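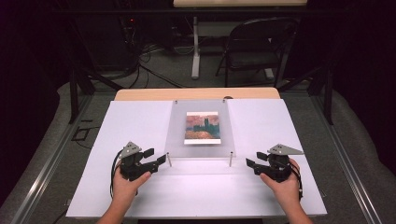
How long does it take a beginner to learn to work with hand-held grippers?
Most of our group could pick up and put down a flat object within 3 minutes, but placing it neatly took a good deal longer.

Visit report: open day at Urkance
September 14, 2023

1. Purpose of the visit

Our module asks each group to visit a workplace where automation is being developed and to report on one task in detail. We chose the open day at Urkance because it included a practical session as well as talks. There were 35 places on the tour and our year filled 33 of them.

2. The demonstration

The morning began with a talk on Ginidmont, the project that the practical work belongs to. Its aim is to teach two-armed machines to handle light, flat things such as cards, labels and thin sheets. A person does the task first, with a gripper in each hand, and the recorded movements are used later for training.

We were then taken to the work area, which has dark curtains at the sides. The table has a white board laid over it, and on the board is a square of frosted acrylic held by two small screws. Two thin metal posts stand near its front edge. The object for our session was a small picture card, a painting of a tower against a pink and orange sky. It starts on the acrylic, square with the panel.

The grippers are black and compact, with short jaws, and each has a grey plate with small holes on top. You hold them from underneath with the palms up, jaws pointing inwards. Each has a cable, and we were told to let the cable hang outside the wrist -- if it crosses in front it pulls on the hand.

3. Trying the task

The instructions were to bring both grippers level over the front half of the board, pause, lift the card by its sides, turn it round and set it back square. Every attempt had to begin from the same pause. The demonstrator said that a full set for one object is 300 attempts, shared between several people.

Our main difficulty was keeping both hands at the same height. When one side was lower, the card tipped and slid out. The second difficulty was the posts. Several of us knocked one on the way in, and the attempt was then marked as spoiled and started again. Going in more slowly helped.

4. Other parts of the day

After lunch we saw Mạch, the program used to sort the recordings. It shows each attempt as a line on a chart, with spoiled ones in a different colour. We would have liked more time here, as the talk was short and there was no chance to use it ourselves. A supplier, Bosley, had a stand in the entrance hall with spare jaws and cable clips.

5. What we learned

Before the visit we had expected most of the work to be programming. A large part of it is careful, repeated handwork, and the layout of the table matters a great deal. We also noted that tired hands gave worse results -- the staff change over often for this reason.

For our own project in February we plan to fix our start position in the same way and to keep a written record of spoiled attempts.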